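Ticket 136 – Table clearing, Irnivley kitchen cell
Opened by: Rhonda Doucette
Status: Open

The Wernia planner stops during the clearing job. It picks up the first item, then reports "target lost" for the next one. It failed on 17 of 97 runs in February. Restarting the planner did not help.
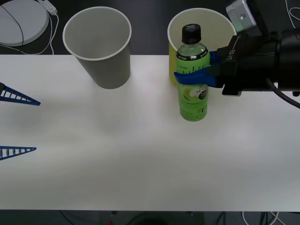

Occlusion is my best guess at the cause. The planner wants a full outline of each item before it plans a grasp. With the green bottle held in front of the cream paper cup, it can't get one. The grey cup stands clear on the other side and should be the easy one, so please check the pick order first.

Update, 14:20 – Set the retry limit to 2 and told it to take unobstructed items first. Fewer stops, but slow. A person would clear this table in seconds, so I would not tell Desjardins it is ready for household work yet.

Next: rerun with the Skitico depth filter off. Leaving open.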